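Moving a hand-sorting station to a picking arm

These steps cover changing over one station at the Vakby returns room, where mixed small items used to be sorted by hand. They assume the arm is already mounted and has passed its safety check.

1. Talk to the sorters first. Edmund Wasilewska met each shift before any equipment was ordered and wrote down which items slowed them up. Flat cutlery and clear plastic were at the top of the list.

2. Set up a test bin. Clamp it to the table so it can't shift, and load it with items people really handle, thin and shiny ones included. Leave them lying as they fall.

3. Run 100 picks with a sorter at the stop button. Log every miss by item type. Our first log ran to 776 picks over several shifts before we changed any settings.
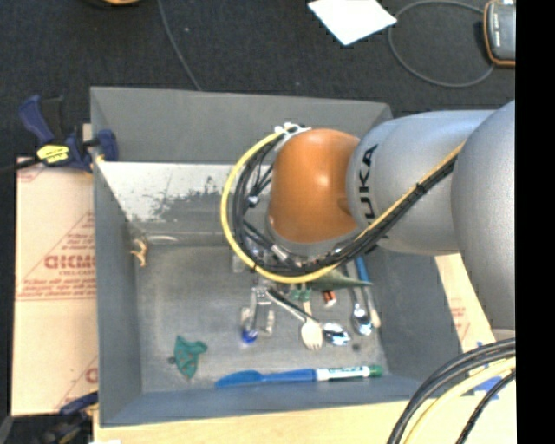 Who clears the bin when the arm can't pick an item?
The sorter on that station. Stop the arm, wait for the light on the Stustex panel to go green, then take the item out by hand and enter it in the log.

4. Rewrite the job sheet. A sorter who minds an arm spends the shift checking, clearing and refilling. Put those tasks on paper, with the pay grade, before the station goes live. We did it afterward at Sillness and had to redo the grading.

5. Rotate people. Watching an arm is tiring in a different way from sorting. We change over every 15 minutes in the first week and let each team set its own interval later.

6. Keep one hand station open. It takes whatever the arm misses, and new staff learn the items there.

7. Review on Thursday. Heledd Rowlands goes through the log with both shifts at the end of the day run. Any item missed 7 times or more goes back to the hand station until the gripper settings are changed.

Blank log sheets are in the tray by the Strömberg cabinet.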